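Defence Procurement, Unit 3
Handout: accepting second-line aircraft from a foreign supplier
Thursday, February 1, 2024

1. Background to the case

The air arm of Pindia ordered 24 trainer aircraft from the Leiva works. The contract covered airframes, spares and the first course for ground crew. Weapons were left to a separate agreement, still unsigned when the first aircraft reached Moltcombe air station in November.

2. Delivery and acceptance

Delivery and acceptance are separate legal events. An aircraft is delivered when it lands at the named station. It is accepted when the buyer signs the inspection sheet, which in this contract has 236 entries. Risk of loss passes on signature.

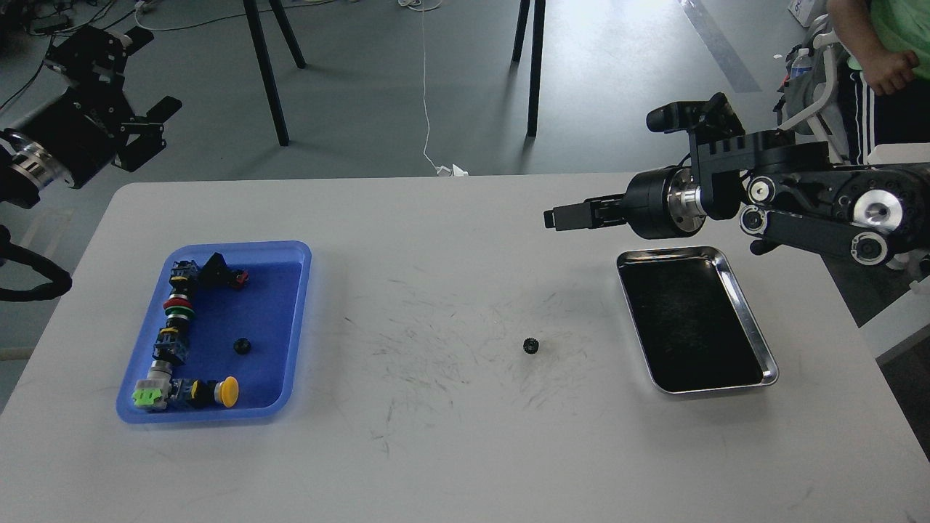 Ferry flights are normally flown by the supplier's own pilots. The aircraft stays on the supplier's register until acceptance, and insurance follows the register. National markings may be painted on earlier, but have no legal effect.

3. Spares

Pindia bought spares for almost 24 months of flying at the planned rate. Stock is held at three levels: squadron, station and the depot at Ako. Small cockpit and ground-equipment parts are held at station level and issued against a signed card. 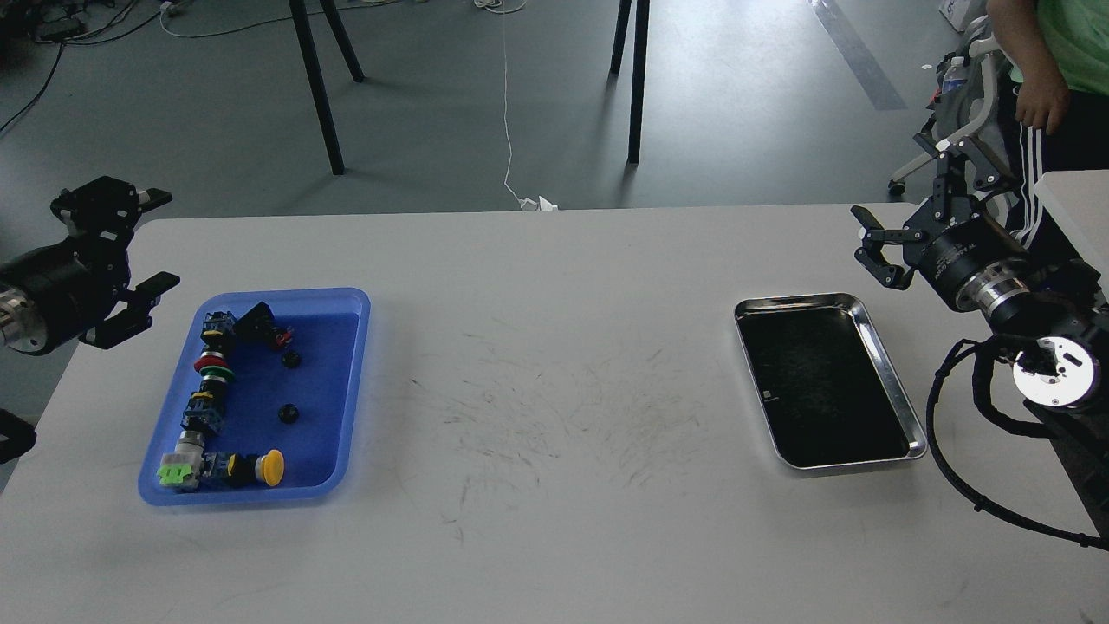 Fig. 2. Push-button and switch parts in a blue tray, with a steel tray to the right.

4. For the seminar

Read clauses on late delivery and part payment. Work out which side bears the cost if an aircraft is damaged on the ground between landing and signature.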